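Minutes of the meeting of the Nurnura Textile Exchange, 6/15/21
Place: upper room, Zürcher house
Present: Brigitta Gruber (chair), Rosalie Fuchs (minutes), nine members
Excused: two members

1. Minutes of the April meeting
The minutes were read and accepted with one correction. The rent for the storage room is paid every quarter, not every month.

2. Money
At the end of May we had 3,707 francs in the account. The spring sale brought 1,294 francs, and the new shelves did cost 498 francs. Two members asked if the shelves could be returned, as they are too deep for the small room. Brigitta will write to the shop.

3. Collection of used clothes
The collection goes on until the end of the month. Members bring clothes and household fabric in cardboard boxes, and each box must have a name on it. Last time three boxes came without a name and it took a long evening to sort this out.

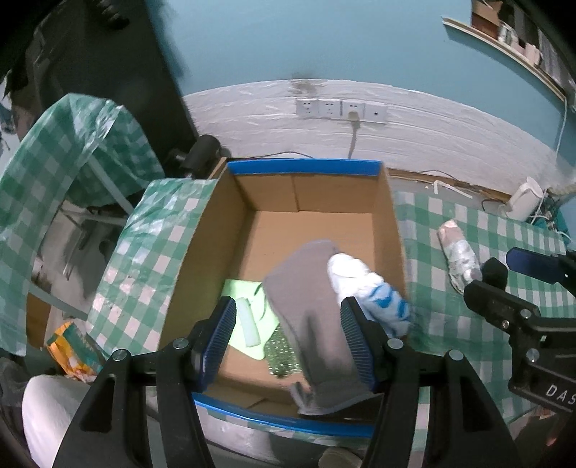

It was discussed if we should accept curtains. Rosalie is against it — they take much space and few people ask for them. The vote was six for, four against, one without opinion. Curtains are accepted until the autumn, then we look at it again.

4. Transport to Serkimow
The driver from Plurkeo can take our goods in the second week of July. He needs the full weight three days before. The customs paper from last year is not valid anymore, and Brigitta asks for the new one.

5. Other points
The key of the side door is still missing. Who has it, please bring it back.
The coffee machine will be cleaned by the person who uses it last.

The meeting was closed at 9:20 p.m.
For the minutes: Rosalie Fuchs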